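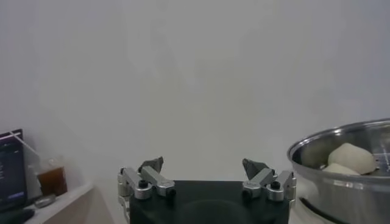
The open gripper beside the steamer pot, Handham kitchen.

14 Nov 2019

Automated handling at the Handham kitchen enters its second stage in January. The arm will take over the lifting of buns from the steamer during the morning shift, a task now shared by 18 members of staff. I have worked in this kitchen for many years and wish to record what the change means for us.

No positions will be lost. Two colleagues have moved from the steamers to checking and packing, and both have completed the training offered by Mindcombe. Complaints of sore wrists were frequent under the old arrangement, and I expect them to decline. I do regret the loss of conversation at the pots. Management has agreed to review the rota after 142 shifts, and staff may submit written comments until then.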